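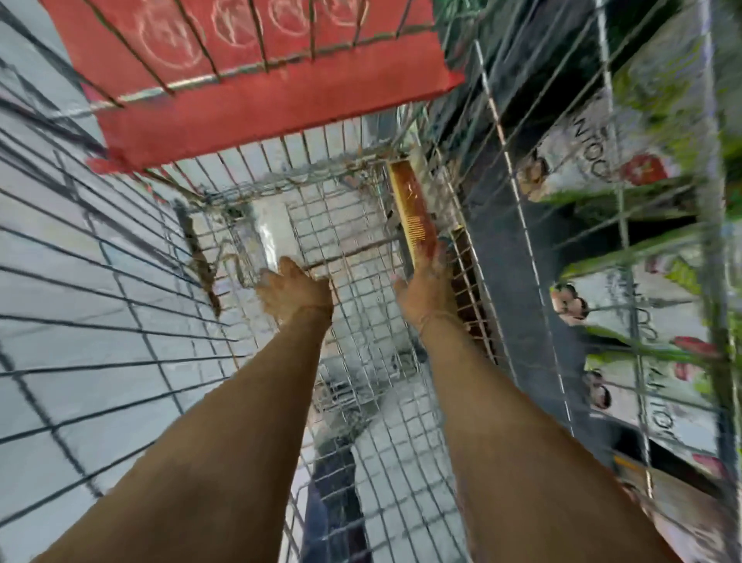
Cesness wants its Onidard kit to learn shopping from people, and I love how ordinary the lessons are. Shoppers wear a small head camera and do their rounds; the software works out where the hands are going. A right hand reaching for an orange-brown comb standing against the side of a wire cart is just the sort of moment it feeds on. Thin teeth, shiny mesh, everything at a slant – tough stuff for a machine!

The starter pack covers 66 store tasks and 2876 clips. I spent a Wednesday with it and wanted more.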